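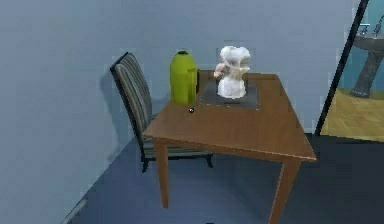
# Setting up a soft opening for a small restaurant

A soft opening is a practice run with real guests, real food and a short menu. These steps are the ones we used for the Turkstead location, and they should work for any full-service place with one kitchen and one dining room. Adjust the numbers to fit your own floor.

## Before you start

You need the following in hand before you pick a night:

- Final health inspection sign-off
- Certificate of occupancy posted by the door
- Liquor license, if you plan to pour
- A working point-of-sale system with the menu already loaded
- At least one full staff meal cooked on the line by the crew who will work it

If the license is late, run the night dry and say so on the invitation. Do not hand out free wine as a workaround. In many places that still counts as service.

## Step 1: Set the budget

Decide what you can give away. We set aside $500 per night for food that would not be paid for, and kept labor on a separate line. Guests ate free and were asked to tip as they normally would. Some owners charge half price instead, and that is fine too, but settle it early and print it on the invitation so servers don't have to explain it at the table.

Put the comped food in its own category in the register. At Turkstead we rang it as a regular discount the first night, and it took Isabelle Desjardins most of a morning to pull those checks back out of the sales report.

## Step 2: Cut the menu down

Pick dishes that use every station at least once. Ours had:

- Two starters
- Four mains, one of them vegetarian
- One side
- One dessert

Leave off anything that holds well and that the crew can already make half asleep. Soup tells you very little. The dish that needs the fryer and the grill at the same moment tells you a lot.

## Step 3: Build the guest list

We invited 20 people for the first seating and added a second seating the following night. Mix the list. Friends and family are kind, which makes for a pleasant evening and poor notes. Try to bring in neighbors from the block, a supplier or two, and people who have worked in restaurants.

Send the invitation two weeks out. Include:

1. The address and where to park
2. A fixed arrival time
3. What is free and what is not
4. A line asking for allergies by reply
5. A note that the menu is limited

Stagger the arrivals. We used 5:30, 5:45 and 6:15 p.m. For the last group of the second night, seat everyone at once on purpose so the kitchen gets one hard push.

## Step 4: Number the tables and seats

Do this before anyone trains on the register. Start at the front door and work clockwise. Seat one is always the chair closest to the door, and the rest follow clockwise from there. Print the chart and tape a copy at the host stand, the pass and the bar.

Walk every server through it on foot. Then call out a table and seat and have them go stand by it. Ten minutes of this saves a good deal of "who had the chicken" later on.

## Step 5: Run the shift

Hold a short lineup thirty minutes before doors. Go over the menu, the allergies on the list and who is covering which section.

During service, one person should do nothing but watch and write. This should not be the chef or the floor manager. Have them note the time for each of these, by table:

- Seated
- Drinks down
- Order sent
- Starters down
- Mains down
- Check dropped

Paper works better than a phone – it is faster, and guests don't think the person is texting.

## Step 6: Collect comments

Use a card with four questions at most. Ask what was slow, what was too loud, too dark or too cold, which dish they would order again, and which one they would skip. Leave a blank line at the bottom. Drop the card with the check, along with a pen.

## Step 7: Go over it the same night

Keep the staff for fifteen minutes after the last guest leaves. Read the times out loud, then let each station name one thing to fix. Write down who is fixing it and by when.

Our list from the first night:

- Move the bread plates to the server side of the pass
- Second ticket printer for the cold station
- Dimmer by the restroom hall set too low
- Host needs a copy of the allergy list
- Mains for large tables going out in two waves

All but the printer were done before the second seating. The printer came in May, after we had opened.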